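Schacharm Hadier – Bausatz für den Eigenbau und die offene Werkstatt
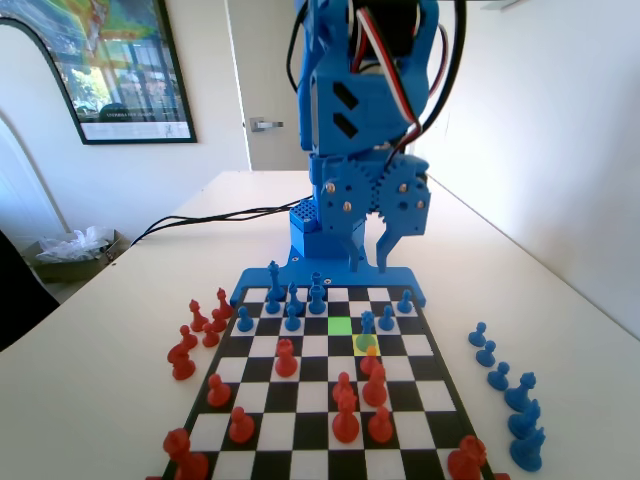 Der Hadier am Schachbrett: blauer Greifarm auf der Grundplatte, geschlagene Figuren neben dem Spielfeld.

Produktbeschreibung
Der Hadier ist ein Roboterarm aus dem 3D-Drucker, der Schachfiguren auf einem Tischbrett versetzt. Der Bausatz wird von der Werkstattgemeinschaft Jikodport herausgegeben und richtet sich an Privatpersonen, Schulen und gemeinschaftlich genutzte Werkstätten. Die Konstruktion stammt von Gönül Keskin, die Steuerungssoftware von Fanni Kun.

Aufbau
Die Segmente des Arms werden gedruckt und mit Metallschrauben verbunden. Der Arm steht auf einer flachen Grundplatte, die an einer Brettseite über die gesamte Breite reicht. Zwei ineinandergreifende Zahnräder sitzen oberhalb des Greifers, dessen Finger hakenförmig ausgebildet sind. Die Servoleitungen werden seitlich am Arm in einer Schlaufe geführt; sie dürfen beim Einbau nicht gekürzt werden.

Lieferumfang
Gedruckte Bauteile in Blau, vorgebohrte Grundplatte
Servosatz mit Leitungen
Schraubensatz
Steuerplatine Grarnel mit Netzkabel
Montageanleitung (deutsch, türkisch, ungarisch)
Schachbrett und Figuren sind nicht enthalten. Druckdaten für einen passenden Figurensatz stehen registrierten Kundinnen und Kunden zur Verfügung.

Aufstellung
Vorausgesetzt wird ein ebener, standfester Tisch. Links und rechts des Brettes ist Platz für die geschlagenen Figuren freizuhalten. Nach jedem Umsetzen des Brettes ist die Kalibrierung zu wiederholen – auch bei geringfügigen Verschiebungen.

Bestellangaben
Artikelnummer: 3468
Artikelnummer Ersatzteilsatz Greifer: 3558
Preis: 199 Euro, zuzüglich Versand
Vertrieb: Dönmez Werkstattbedarf
Technische Rückfragen: Zübeyde Değirmenci, Jikodport

Stand der Produktangaben: 13. Dezember 2019. Technische Änderungen bleiben vorbehalten.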